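**Re: [shop-automation] Glove rule for the hand-held grippers: keep, drop, rewrite?**

Wednesday, February 18, 2026

Hi all,

Sorry for the slow answer, I had this half written on Monday and then the Drestlow folks came by and ate my whole afternoon (lovely people, they talk a lot). Quoting the bit I want to pick at:

> Section 4 of our house rules says "no gloves within reach of a powered tool." That came over word for word from the drill press sheet. Meanwhile everybody collecting with the hand-held grippers wears gloves, and the new people ask me which one is true. Can we please either enforce the line or take it out? I'd vote for taking it out. It's a 33-line document and I'd be happy with 32.
>
> Hiwot Wako

Hiwot, you're right that we can't leave it like it is. A rule that gets broken on every shift teaches people to skip the other rules too, and some of those I care about a lot! But I don't want to just delete it, and I'll try to say why without writing a novel.

The drill press rule exists for spinning stuff. A glove catches, the spindle keeps turning, and your hand goes with it. That stays, no exceptions, and I'd like it in bold. The hand-held grippers are a different animal. What I worry about there is pinching, and loose ends around the wrist, and one person's fingers wandering over to the device somebody is holding.
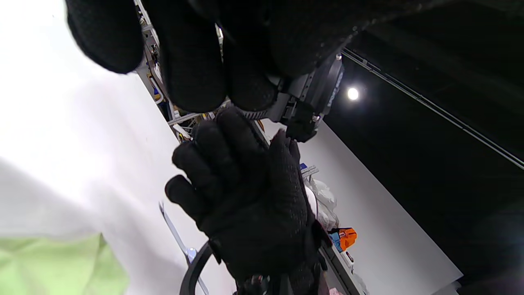
My main gripe is with the word "gloves," which covers way too much. A floppy leather work glove and a snug knit one don't behave anything alike near a linkage, and our rule treats them the same. The black knit kind with the little grip dots is what I'd write in by name, close fitting, nothing hanging off the fingertips. And then a line about the wrist, where you've got a fitting attached and a loop curving past the hand, and I'd want anything like that checked before the tool gets powered. Last August at Lumanlan we went through this same argument and ended up with a "tug test": pull on whatever is at your wrist, and if it moves more than you'd like, fix it first. Takes no time at all.

So here's my stab at a new Section 4. Please chew it up.

- **4.1** No gloves of any kind at the drill press, the lathe or anything else with an exposed rotating part.
- **4.2** With hand-held grippers, snug knit gloves with a grip surface are fine. No leather, no cotton liners, no holes in the fingertips.
- **4.3** Tug test on wrist fittings, straps and cables before power on.
- **4.4** Hands stay off the jaws and the housing while another person has the trigger. Say "clear" out loud and wait for the answer.
- **4.5** Loose hand tools and rags go back on the rack before you start a run.
- **4.6** Stop after 15 minutes and take the gloves off for a bit. Swap them out at 300 cycles or when the dots wear smooth, whichever comes first.

The 300 in 4.6 is the number we used on the Vuvex job and I have no great love for it. If somebody has kept better records, give me yours and I'll put it in. I'm also not sure 4.4 works when you're alone with a tool in each hand, so if the Ekudov crew has a habit for that, I'd love to hear it.

One more thing, Hiwot. Could we split the drill press sheet off completely? Half the confusion comes from having both on one page, and I know the page is laminated and you hate redoing it (I'll buy the pouches!).

I can't make the next call, but I read everything on here in the evenings, so just reply to the list.

Thanks for poking at this,
M.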